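Leave the Cable Alone

Mar 5, 2020
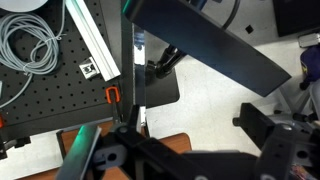

Wálter Ayala wrote in after my last column to say that I spend too long on cables and not long enough on calibration, and that any arm with a decent calibration routine will forgive the rest. His shop runs two Rarnov arms that get recalibrated every morning before coffee, and he says they have never given him a bad day.

I envy Wálter his mornings. I have also had the calibration routine pass with flying colors on a cell where the gripper was held on by one bolt and good intentions.

The cell I look after at Lemenora is a bench, a gripper and a great many things attached to other things. A coil of light gray cable has been sitting on our breadboard, looped and tied in the middle. Every new person who comes near it wants to put it away. They are tidy people, raised well, and I have come to fear them. In January one of them rerouted a wrist cable behind a post so that it looked nicer. It did look nicer. The arm then made it through 200 cycles before the connector worked itself halfway out, and we lost an afternoon blaming the software, which had done nothing wrong for once in its life.

My position, which has cost me friends, is that a working cell should be allowed to look like a garage. Slack is maintenance. A clamp on the edge of a breadboard is maintenance too, if it marks where the fixture goes when somebody bumps it. The trade magazines print cells that look like dentist's offices, and I would like to see those same cells after a month of second shift.

Wekesa Nyanda, with whom I share the bench and most of the arguments, keeps a different faith. He believes in the checklist. Ours came from Culent with the gripper and has five steps, two of which are the same step in different fonts. Wekesa does all five. I do the ones that involve a hex key: check the jaw brackets, check the knobbed joint on the mount, then push on everything with one finger and see what moves. If it moves and it isn't a joint, tighten it. If it is a joint and it doesn't move, go find Wekesa.

We tried the Rotich software for a while, the package that promises to tell you a fastener is loose before you know it yourself. It sent me some very polite emails. My finger is cheaper and has never asked me to renew.

So calibrate by all means, Wálter. Do it before coffee. But put a hand on the wrist first, and if you find a loop of spare cable lying next to the job, let it lie there.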